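Sales tax on the small stuff

16/06/2023

I got my quarterly sales tax return in with nine days to spare, which is a first. I sell printed bags and a few paper goods from a shop in Harton and at weekend markets, and the tax part has never been simple.

The trouble is that the county changed its local rate in May. Anything I sold before the change goes on one line and anything after it goes on another. My register only knows one rate at a time. I had 300 receipts to sort by date, and I did it at the kitchen table with a ruler and a pencil.
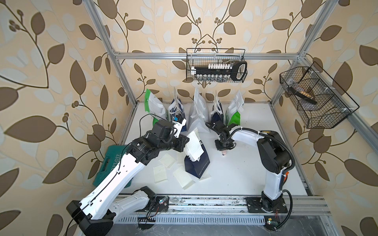
Two arms and the leaf wallpaper

Then there is the exemption for resale. If a store buys 200 bags from me to sell on, I don't charge tax, but I need their certificate on file. Two of my buyers had let theirs lapse. One sent a new one the same day. The other is still looking for it, so I paid the tax on that order myself and will claim it back. 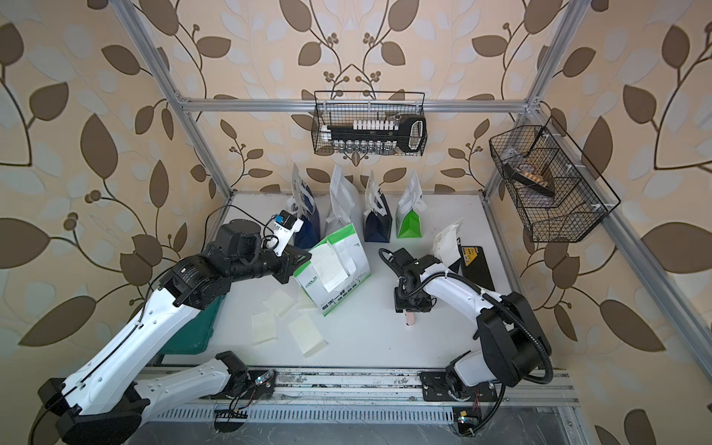
Katia Marras wrote to me after my last post that she stopped waiting for paperwork years ago. She charges everyone tax until the certificate shows up, then refunds it. I may do the same from next quarter. It would have saved me 20 emails.

I also asked Perkent, my bookkeeping service, whether the separate fee for handles and straps is taxable. They say yes, if it is on the same invoice.
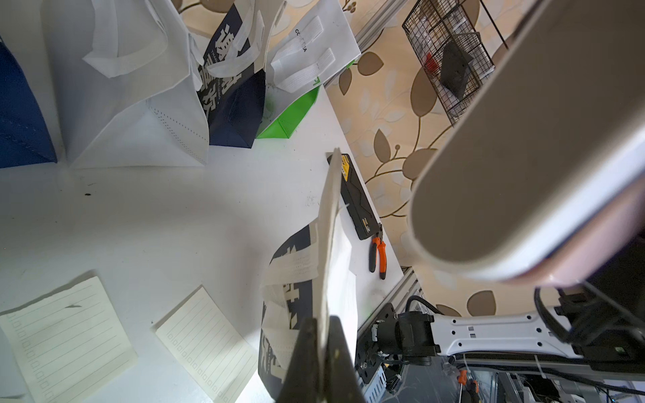 Navy bag with white lettering

Next job is the estimated income tax payment. I haven't started on it.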